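# Tredell bench trial

The Tredell trial is what we call our long-running comparison of parallel grippers, and I've been writing it up since January. The job is memory modules – a robot arm, a grey printed fixture and an old desktop tower lying on its side.

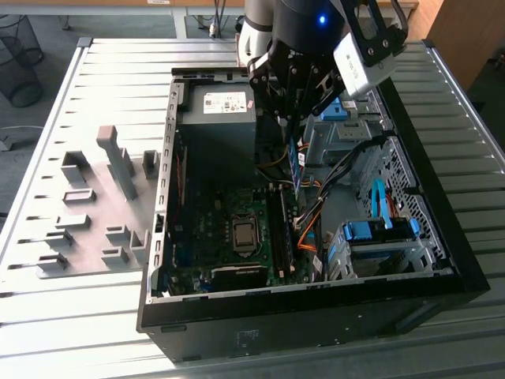

I started with the Hernico fingers, which did 90 runs before I swapped to the Cetance set. The Cetance ones are narrower and (to my mind) much nicer near a retention clip!
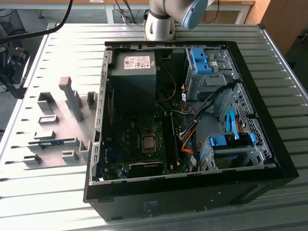 Gönül Ağca reckons finger width matters less than the force limit, and wants both sets retested at the same setting. Fair enough, that's next on my list, along with a stiffer wrist bracket.
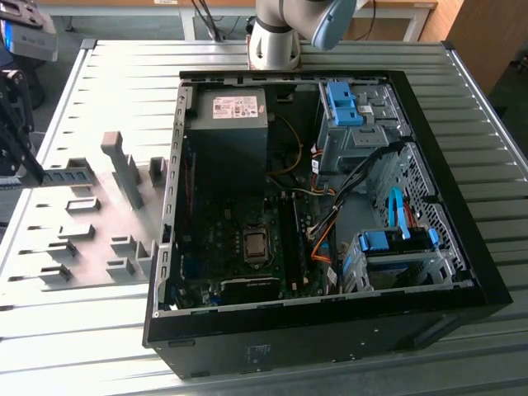 One reader wrote in to ask if the controller was the same for both sets. It was, a Çetinkaya unit, though I updated it after run 3.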